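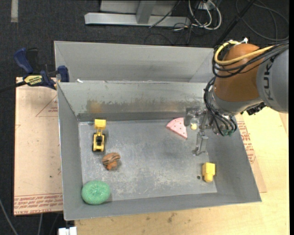 Gretum picking cell, safety checklist
Cell 2, bin-to-bin station
Inspected 03/08/2024 by Firdevs Karabulut
Reviewed by Hüsnü Kocabaş

1. Emergency stop within reach of the operator's chair
PASS. The chair has wheels, so please leave it where it was when I measured.

2. Stop button tested with the arm moving
PASS. Tested 5 times. Hüsnü asked for one more and was told to write his own checklist.

3. Bins secured against sliding
PASS. Clamp checked by hand at the joint between the two bins. Check it at the start of every shift, including the shifts when you are sure.

4. Bin condition
PASS with comment. Floor scratched, back wall stained. No sharp edges found. The stain has now appeared in 11 reports and may be considered a permanent member of staff.

5. Test objects match the approved list
COMMENT. Loader, green scouring sponge and pink slice are on the list. The small brown item is entered as "brown item," and I would like a better name by the next visit.

6. Cables on the arm clear of pinch points through full travel
PASS. Run the full travel at reduced speed. Watching half of it and nodding does not count.

7. Cables on the floor routed away from walkways
FAIL. Loops and loose runs on the carpet behind the table. Cover or tie them – the same words I used in form 212.

8. Table surface clear of loose parts
FAIL. White plastic block at the near left corner. Either it has a job or it goes in the drawer.

9. Hands out of the bin while the arm is enabled
PASS on the day. Everyone behaves beautifully when I have a clipboard.

10. Written risk assessment matches the current gripper
OPEN. The copy in the binder covers the old Wornach gripper. Hüsnü to update and sign.

Result: cell may run at reduced speed only until 7, 8 and 10 are closed.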